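Projet Brandesach, point d'étape de septembre
À l'attention de la fondation Boateng

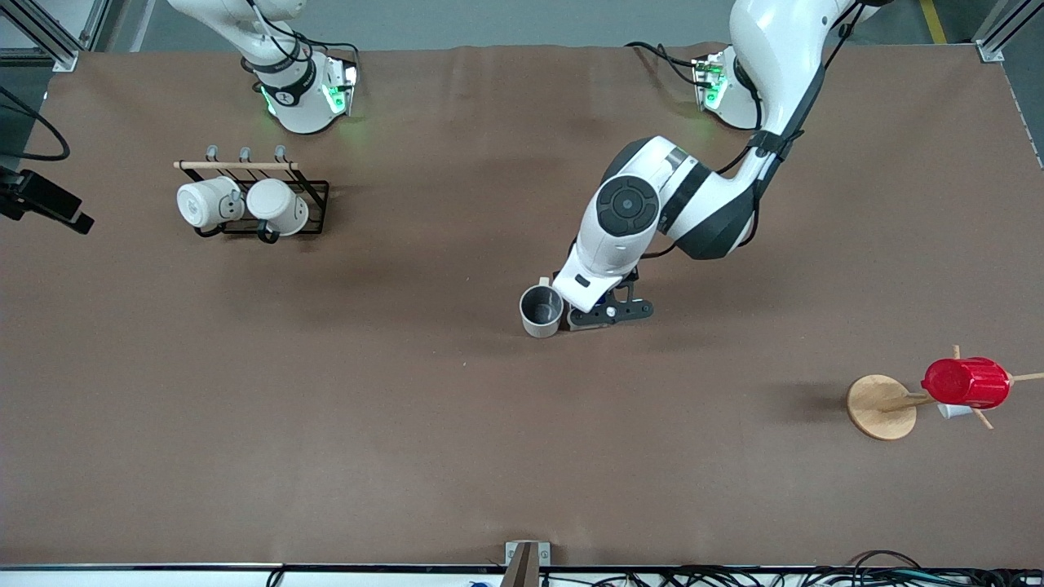

La tasse grise sur la nappe brune.

Bonjour à toutes et à tous,

Comme promis, je vous donne des nouvelles de notre coin café, et il y en a pas mal (je vais essayer de ne pas m'étaler, mais vous me connaissez !).

D'abord la vaisselle. Vous vous souvenez que nous hésitions entre trois modèles de tasses. Nous avons finalement choisi la grise, toute droite, un simple cylindre sans décor, et je ne le regrette pas du tout. Posée sur le tissu brun elle est sobre, presque élégante, et elle change agréablement des mugs publicitaires que tout le monde rapportait de chez soi. La commande est passée chez Watano : 500 tasses pour les cinq salles, avec une petite remise sur le transport que j'ai obtenue en insistant un peu.

Ensuite le tissu. Le brun lisse a gagné contre le beige, qui marquait à la première goutte de café. Il fait encore quelques petits plis vers le bord, je trouve ça un peu agaçant, et Aicha Benkirane me répète qu'un bon coup de fer suffira. On verra ! Je voudrais quand même essayer des pinces dans la salle du fond, là où la table est la plus grande.

Côté argent, nous avons dépensé 2789 euros jusqu'ici, tasses, tissu et livraison compris. Il reste de quoi acheter les plateaux et les égouttoirs, mais pas les étagères murales dont je vous parlais au printemps. Je préfère vous le dire maintenant. Le devis de Varkdale était bien plus haut que prévu, et j'en ai demandé un second, que j'attends toujours.

Ce qui traîne encore : le rangement. Les cartons de tasses sont empilés dans le couloir et il faut se mettre de profil pour passer (oui, je sais, ça fait plus de trois semaines). Aicha a libéré un placard près de l'évier, qui devrait en avaler une bonne partie. Le reste partira directement dans les salles dès que les plateaux seront là.

Pour la suite, j'aurais besoin de votre accord sur deux choses : reporter les étagères à la prochaine tranche, et garder le petit reliquat pour remplacer la casse. Un simple retour par mail me suffit. Je vous enverrai les factures dans la foulée, classées cette fois.

Bien à vous, et encore merci pour votre patience au sujet des étagères.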